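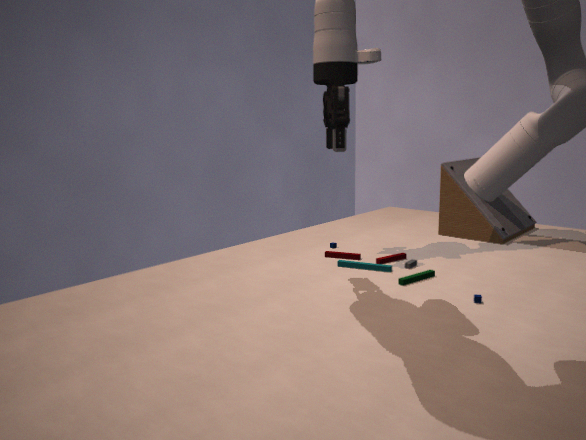
Kunport, September

The fault didn't look like much. An arm hanging over a table of blocks, fingers shut, doing nothing. "I thought the job had crashed and went for coffee," says the engineer who runs block-sorting tests in simulation at Skandska. When she came back the log said everything was fine. Run after run, all marked complete. Not one block moved.

We talked over the phone, twenty minutes, her in between two meetings and eating something crunchy. She asked to stay unnamed, the review isn't closed yet.

The task is simple enough. Pick up a bar, put it somewhere else, go back to the top, repeat. It all runs in the simulator first and only then goes to the real arms downstairs. Overnight they had queued 353 runs. Of those, 122 ended with the arm never leaving its start position, and the scoring script passed every one.

"So that's two bugs," she says. "The arm not moving, okay, annoying. But the script saying yes, good job? That's the one that kept me up."

The first was a timeout. The planner gets 12 seconds to find a path down to the block. A recent update made it slower, it ran out of time, and it handed back an empty path. An empty path has no collisions in it. No joint limits broken either. The controller ran it happily and reported done.

The second one was older. The script checked for errors, then checked that the arm was back at its start pose. Nobody had written a line asking where the blocks ended up. "It was on a list. It was on a list for ages," she says.

Why call it a safety matter, if its all in simulation? She gets a bit sharp here. The same controller code goes on the real machines. A real arm that says done when it hasn't started is an arm somebody walks up to. "You think the cycle's over. You reach in for a part. Then the planner catches up and sends a real path." Did that happen? No. Could it have? Long pause. "With the old release settings, yes, I think so."

They pulled the release that same morning. Real arms back to the previous version, gates locked out until each cell was checked by hand. Slow, boring. She did four of them herself.

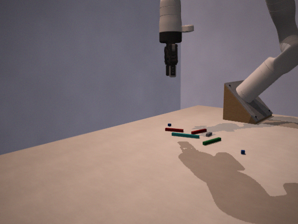
Du Plessis, reached later by email, takes a harder line and says the simulator did its job and the people reading its output did not, and that a pass rate which jumps overnight ought to stop a release the same as one that drops. The email also asks why the empty path was ever legal input.

She had heard that one already. "Fair. It's not legal now." The controller rejects an empty path and holds with a fault, and the fault has to be cleared by a person outside the gate. The scoring script compares block positions at the beginning and end of every run. If nothing moved, the run fails, whatever the arm reports.

Rerunning the old batches was the painful bit. Going back through earlier test nights they found 68 more false passes, all under an older planner version, all waved through. Some had gone into a summary sent to the Prondura project. She had to write to them. "Not my favorite email."

What still bugs her is the timeout itself. Raising it hides the slowdown, leaving it means more failed runs. For now they've left it, and the mornings start with alot of red on the screen. She prefers that, she says, then has to go, the next meeting has started without her.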